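4.2 Attendance and the shared meal

The Hemmont center opens its doors to young people every afternoon, and the program is built on three activities: music practice, homework help and a meal which is prepared and eaten together. Between June and the end of our fieldwork we registered 1436 visits. We expected that music practice would be the main reason to come back. The interviews gave us another picture. Many participants said that they first came for the music, but that they stayed because of the kitchen work (Figure 3).
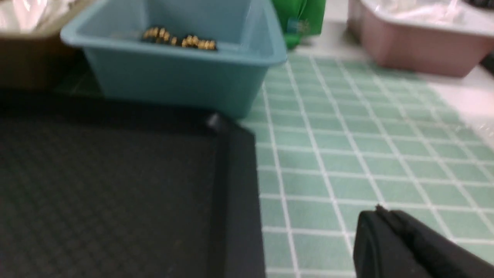
Wenjie Qin objected, when a draft of this section was circulated, that the meal cannot be separated from the music in this way, because the same young people often do both on one afternoon, and a person who is hungry after practice will naturally speak well of the food. We accept this point in part. In the visit records, 625 visits included the meal but no music practice, and these visits are the basis of the analysis which follows.

Figure 3. Kitchen materials at the Hemmont center: a black tray and a light blue plastic bin (first picture); stacked bowls and small square dishes in a bin (second picture).

Among the participants who came mainly for the meal, the most common theme was responsibility. Each group has up to 13 members, and the tasks are given out again every week. One girl told us that she had never before been asked to decide anything for other people. A boy from the Nelleck district said that washing up was the only time when he could talk to a youth worker without feeling that he was being interviewed. 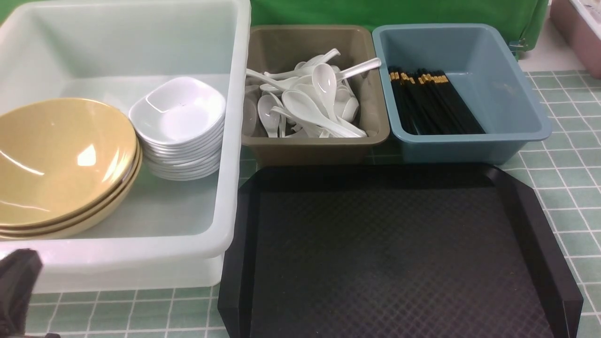

Such small conversations are difficult to record, and our field notes probably contain only a part of them. The youth workers, however, described them as the moment when trust begins – often before any formal counseling is offered. Two of them had worked earlier in the Abou Jaoude program, where meals were delivered ready to eat, and both felt that contact with the older boys was slower there. We did not visit that program and cannot confirm the difference. The next section considers how trust was connected with return to school.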